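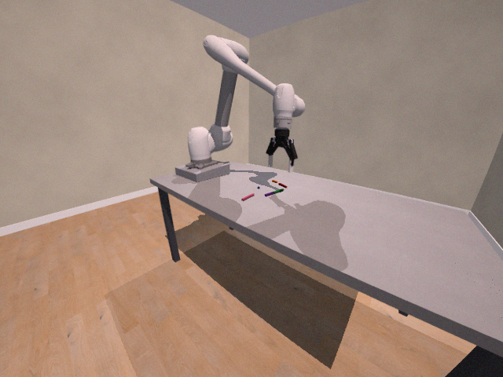
Haven Furnishings to Open Distribution Center in Gultholm

Haven Furnishings, a supplier of tables, shelving and storage units to schools and public offices, has announced plans to open a distribution center in Gultholm. The company expects the site to create 34 full-time jobs in its first year of operation.

The announcement was made on August 30, 2023, following approval of the lease by the Gultholm town council. Haven will occupy the former Dhanial textile warehouse on the north side of town, which has been vacant since the textile company moved its operations to the coast. Renovation work will include a new roof, updated loading docks and a separate entrance for delivery trucks.

"Gultholm gives us direct access to customers we have served from a distance for many years," said Maiara Rangel, chief executive of Haven. "Shorter delivery routes will allow us to meet the school calendar more reliably, and we look forward to hiring locally."

The center will carry the full Plustlow line of classroom and office tables, which is now shipped from the company's main plant. Under the current arrangement, schools in the region must place orders of at least 80 units to qualify for free delivery. Haven stated that this minimum will be removed for customers within 200 miles of the new site.

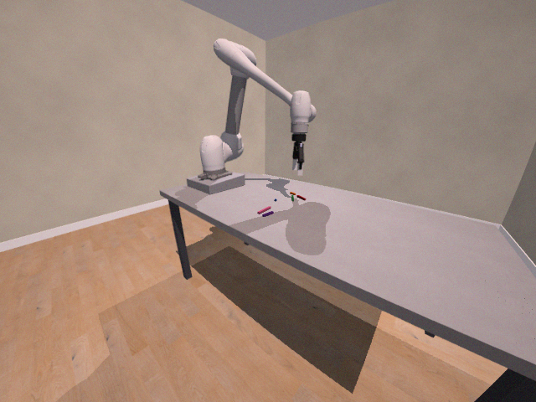 Hiring and Training

Recruitment will be led by Yasir Bukhari, director of operations, who will relocate to Gultholm before the opening. Positions will include warehouse associates, drivers, order clerks and two shift supervisors. Applications will be accepted at the town employment office, and new employees will receive four weeks of paid training.

Huguette Langlois, who represents the north district on the town council, welcomed the agreement. She noted that residents had asked for the warehouse to be returned to use and that the lease requires Haven to maintain the public footpath along the property line.

The council also approved a change to the truck route serving the site. Delivery vehicles will be directed away from the elementary school during morning and afternoon dismissal hours.

Renovation is to begin this fall, with the first shipments scheduled to leave the center in April.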